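**Ticket 265 -- Skumilen team, disassembly cell**
Opened 15 March 2022, status: open

Hi all, and thank you for being so patient with us! The drive keeps leaning when we lower it between the posts of the gray tray, and we'd love to sort that out before the Forsyth meet.

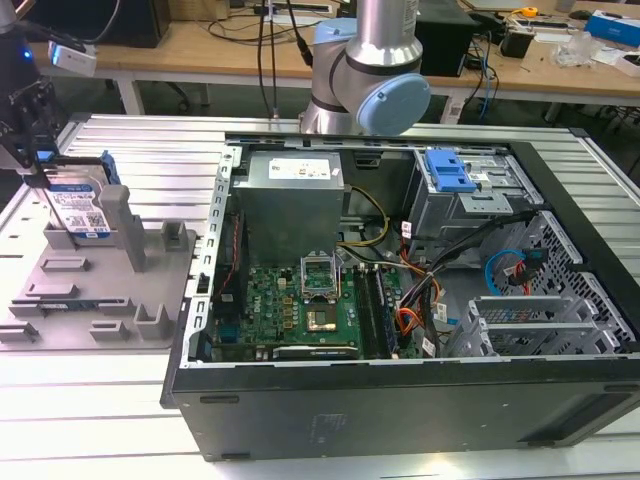
We re-taught waypoint 124 in February and it behaved beautifully for a while -- then the lean came back. Tonight we'll slow the last 2 moves and try again. If anyone at Ollmont has a gentler release routine, please do send it over!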